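Learning to mend things in a small town

Jun 16, 2023

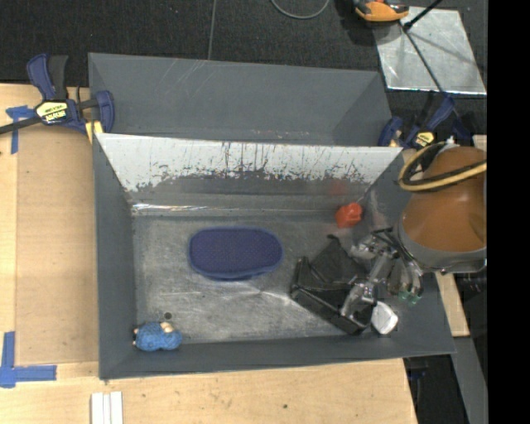
When I moved to Cerkonham, I did not own a needle. In the city where I lived before, a broken zipper meant a new jacket, and I never thought much about it. My mother repaired everything at home, but she did it in the evening when I was already asleep, so I learned nothing from her. Now I am 42 years old and I am learning it from a library book and from the back room of a shop called Pruvlow. The shop sells yarn and buttons, and on Friday evenings it lets people sit at the long table for three dollars. I like old metal things more than new plastic ones, and I think I started to like old clothes for the same reason. The marks do not trouble me. I only want the thing to continue its work.

My first repair was the elbow of a green sweater. I chose the wrong yarn, too thick, and the patch stood up like a small hill. I wore it anyway to the bakery, and the woman there asked if I had hurt my arm. For the second elbow I bought thinner yarn and I worked slower. You make the long threads first, all in one direction, and then you go over and under them with the needle, as if you are making a very small basket. It took me two evenings. It is still not flat, but no one asks about my arm.

Then came the socks. I have read many opinions about socks. One person says it is foolish to spend an hour on a thing that costs so little, and I understand this person, because I said the same for years. But the socks I repaired are thick wool ones from Zemosance, from a market where I will probably not go again, and I want to keep them. The heel of the left one is now blue and the rest is brown.

What I find difficult is to stop in time. Last week I repaired a pillowcase until after midnight and in the morning I was not a pleasant person at work. Also my eyes are not so good with dark thread on dark cloth. I bought a stronger lamp and this helped more than all the advice I read.

The library book has 53 small projects and I have done only a few of them. Some are too pretty for me, with flowers sewn over the holes. I tried one flower on a tea towel and it looks more like a spider, so the towel stays in the drawer.

In July I want to try a real zipper. The jacket is ready on the chair, and I bought the new zipper already, but it is possible that it is two inches too long. The book says you can shorten it. I have read that page four times and I will read it again before I cut anything.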